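Skevard Wood Care Oil for Children's Furniture and Toys

Product group: Finishes and care
Sizes: small can, large can
Color: clear, no tint
Made by Lollov for Skevard

Skevard Wood Care Oil is a clear finish for bare and previously oiled wood inside the home. We developed it for pieces which children use every day, such as chairs, low shelves, beds, building blocks and play furniture. It goes into the upper layer of the wood and leaves a soft, low shine. You can still feel the grain with your hand after it is dry.

The oil is sold ready to use. Please do not thin it. Stir it slowly with a flat stick before you start and again when you take a break, as the wax part sinks to the bottom of the can. Shaking makes small bubbles, and these can stay in the surface.

Which woods can be treated

Birch, beech, maple, ash and pine all take the oil well. Pine drinks more than the others on the end grain, so keep a little extra on the brush there. Oak and walnut become noticeably darker. If you wish to keep a pale wood as pale as possible, apply one thin coat and stop. A second coat gives a warmer tone and a better resistance against spilled juice.

The oil is not suitable for painted, lacquered or plastic-coated surfaces. It cannot enter them, and it stays on top as a sticky film. If you do not know what is on your piece, put one drop of water on a hidden place. When the drop stays round after some minutes, the surface is closed and you should clean it only with a damp cloth.

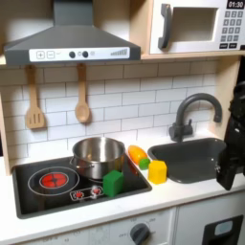
Preparing the piece takes more time than oiling it, and we advise you to do it without hurry. Remove dust with a dry brush, then sand along the grain and wipe again. On mixed pieces, where light wood meets white and dark gray parts as on this play kitchen, you must protect everything that is not bare wood. Put low-tack tape along the edge of a white part and press it down with a fingernail. Printed symbols, like the plus and minus on the strip of the hood, should be covered completely before any sanding is done near them. Knobs and handles can be taken off if they are held by a screw from behind. Keep the screws in a cup.

How to apply

Pour a small amount of oil on a lint-free cloth and rub it in along the grain. Work on one panel at a time. Wait 45 minutes, then take away all the oil which has not gone in, with a clean dry cloth. If it remains on the wood it will dry in shiny spots, and these are difficult to remove later.

Let the piece dry for 36 hours at room temperature before the second coat, and the same time before a child uses it. In a cold or damp room, give it longer – the surface should have no smell and should not feel sticky.

Important: cloths with oil on them can heat up and start burning by themselves. Spread them flat outside to dry, or put them under water in a closed metal container. Keep the can away from children.

Care afterward

A damp cloth is enough for most days. Do not use dish soap in strong concentration. When a place begins to look dry and gray, usually near handles and on the front edge of a shelf, sand it very lightly and oil only this place. The new oil will blend with the old one.

Questions from customers

Ifor Skyrme wrote to us about an old Sison bench with a few layers of wax. Wax must come off first. Use a wax remover, let the wood dry overnight, and then sand.

Harriet Marchetti asked if the oil can go over Wonik water-based stain. Yes, when the stain is fully dry, but try it on the underside first.

Cans opened in October can be used the next spring if the lid is closed well. A skin on the top can be lifted out with a stick.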